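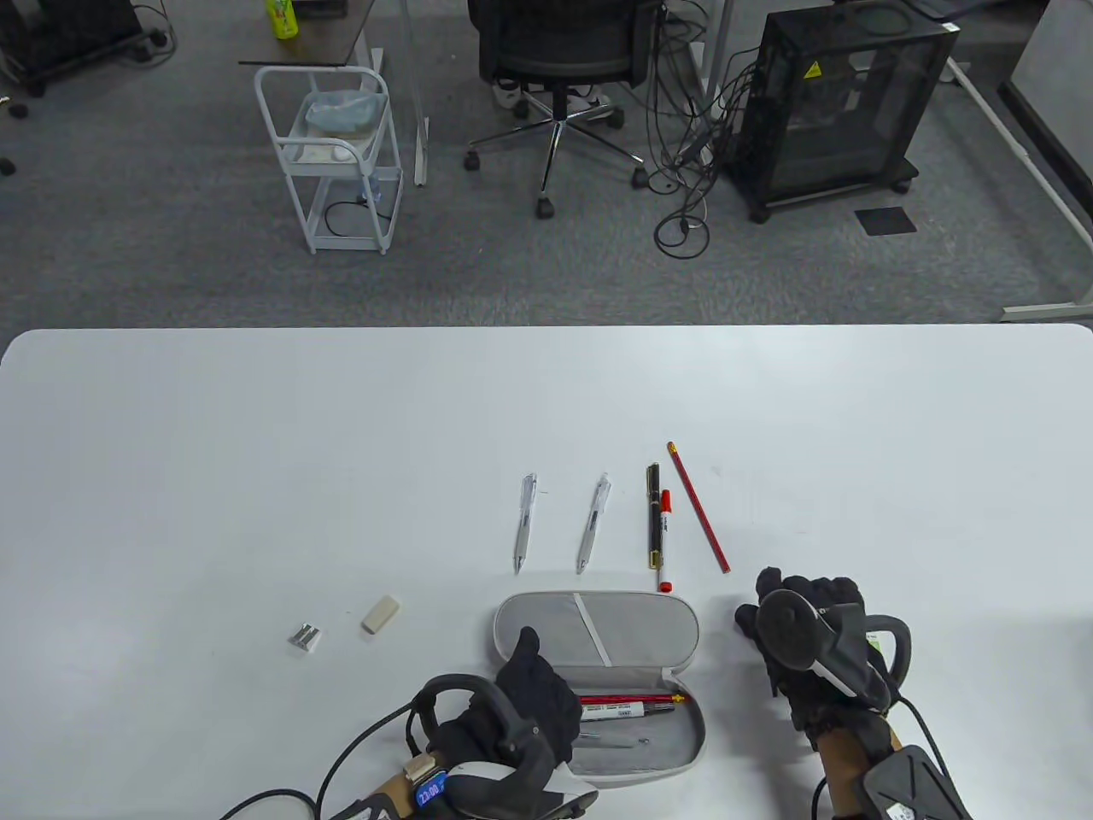

Table 12, pens and pencil case, left end of the room.

Kongkaew Study Room — Supply and Walkway Check
Checked by: Getsemaní Trujillo
Read over by: Bent Mikkelsen
Date: 9 September 2024
Marks: OK / FIX / WATCH

WRITING THINGS

1. Ballpoints retracted before they go in a case — OK
Two clear ones at this table. I love the clear kind for a shared room, you can see the refill without taking anything apart! Please keep ordering them.

2. Fountain pen capped when not in use — WATCH
The black one with the gold trim is a lovely pen and I'd hate to see it leak into a cloth lining. Store it nib up. Bent, can we give it a sleeve of its own?

3. Markers capped tight — OK
White marker, red cap. Pressed the cap until it clicked, then tried it on scrap paper. Good strong line.

4. Pencils sharpened, no splinters — OK
Ran a thumb along the red pencil. Smooth the whole way. It goes into the case point first from now on, toward the closed end — we had a poked palm in February and one was plenty.

5. Sharpener blade tight, no loose shavings — FIX
The little metal sharpener is a gem and will outlive all of us, but the screw needs a quarter turn. Small screwdriver is in the Prevora drawer. Empty it over the bin, please, never over the carpet.

6. Eraser clean — OK
Cream one, hardly any smudging. Wiped it anyway.

PENCIL CASE

7. Lid opens and stays put — OK
Gray oval case. Opens wide, and the lid stands up nicely while you fill the bottom half.

8. Elastic strap sound — OK
White strap across the lid lining. Plenty of snap left. Don't stuff more than it can hold, the stitching goes first.

9. Nothing uncapped left in the lower half — OK
Red-and-white pen and the slim silver one both fine to stay.

TABLE AND FLOOR

10. Tabletop stable, edges smooth — OK
Rounded edges are such a good choice in a busy room. Leaned on all sides, no wobble.

11. Walkways clear of cables — FIX
There are cables on the carpet past the table. Run them along the wall or cover them. Kanix covers are in cupboard 711, enough for the long stretch.

12. Chairs and spare furniture out of the exit path — WATCH
Passable, but I want it wider. Bent has the floor plan.

Next check in 30 days. Leave the sheet on the clipboard by the door — and add your own comments, I read every one!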